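Home | Opinion | Upstream | Metering | Contact

Custody transfer deserves a better maintenance contract

Operators spend heavily on the purchase of flow metering skids and very little on the years that follow. The Gravdale terminal has 12 metering runs, and its service agreement covers parts but says nothing on calibration records. In my view, this is a serious omission.

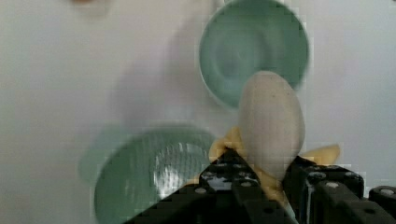

A meter that drifts by a small amount will still produce a figure, and both buyer and seller will sign for it. The dispute comes months later, when the paperwork is thin and the technician has moved to another site.

Sterumar revised its own agreements in May. Each proving run is now logged with the name of the person who witnessed it, and the record stays with the skid. 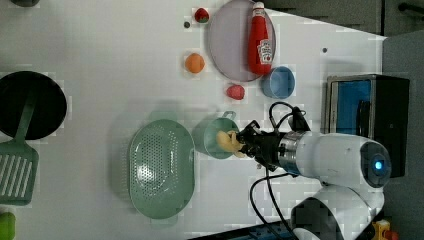
Rónán Doherty objects that such terms favor large contractors, and that a firm with 21 employees cannot keep a witness on site for every run. He would prefer random audits paid for by the operator.

The objection is fair on cost. It is weaker on principle - an audit finds the error after the oil has been sold.
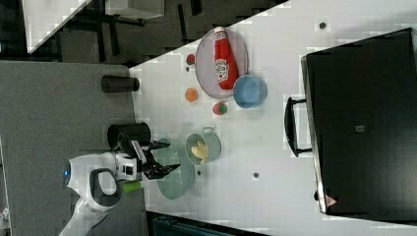
Shared witnessing would answer most of it. Two or three small firms could appoint one inspector between them, as was done at Dikolbridge, and divide the fee by throughput.
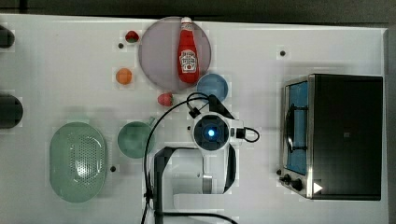
Contract language also needs attention. Many agreements promise that equipment will be "kept in good order" and leave the phrase undefined. A red ketchup bottle lying across a gray plate is in good order to one person and out of place to another, and a valve left in an unrecorded position invites the same disagreement. Operators should require written definitions before the next renewal.

Recent items
Costello reviews its pipeline tariffs
Letters: Tomás Ó Dálaigh on tank gauging
Dikolbridge inspection fees explained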